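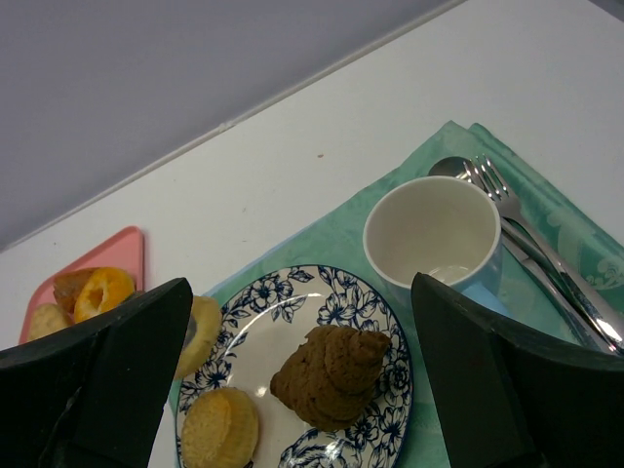
Blue-and-white plate, mug and cutlery on a white tabletop.

Looking after ice hockey kit at home

By Till Rothe
July 12, 2024
2202 shares | 3 comments

Skates. Wipe the blades with a dry cloth directly after leaving the ice, then again at home once they have reached room temperature. The second wipe removes condensation, which causes most of the rust found along the edges. Take out the insoles and stand them upright. Hard guards are for walking only; store the blades in fabric covers.

Small burrs can be removed without a full sharpening. Lay a 400 grit stone flat against the side of the blade and draw it from heel to toe with light pressure. Finish with 2000 grit. Do not touch the hollow. If a fingernail drawn across the edge still catches, take the skates to a shop.
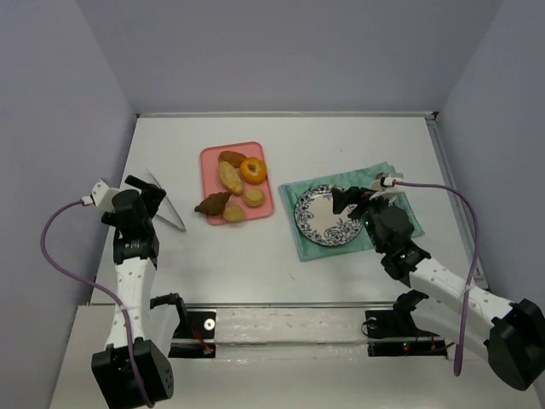

Toy bread and pastries on a pink tray.

Gloves and pads. Open every strap and hang each item separately, palms and liners facing outwards. A cool fan works well. Radiators and tumble dryers harden leather palms and can loosen the glue in shin guards. Allow more than three hours for gloves, and leave them overnight in January or in any unheated room.

Most shoulder and elbow pads can be soaked in a bath of lukewarm water with a small amount of plain detergent. Check the label first. Rinse until the water runs clear, press the foam between towels and do not wring it.

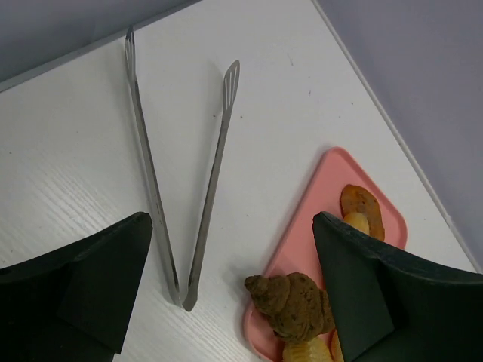

Waxed laces should not go in the washing machine. Soak unwaxed ones in a bowl of hot water with detergent, stir, and leave until the water has cooled. If they have to come out sooner, use kitchen tongs. A stainless steel pair with slotted ends, such as the one lying open beside the tray, lets the water run off as the laces are lifted. Dry them flat and straight. Replace any lace with a flattened or furred section near the top eyelets.

Helmet. Undo the cage and wash it in the sink. Clean the shell and liner with a damp cloth and mild soap; solvents and spray polish can weaken the plastic. Check the screws by hand each month. Riveo cages use a longer screw at the forehead, so keep the sets apart.

Sticks. Peel off wet tape after use and dry the blade before retaping. Store sticks flat or hanging, away from direct sun.

Filed under: Sport and outdoor kit

We use cookies to remember your settings and measure visits. Accept | Manage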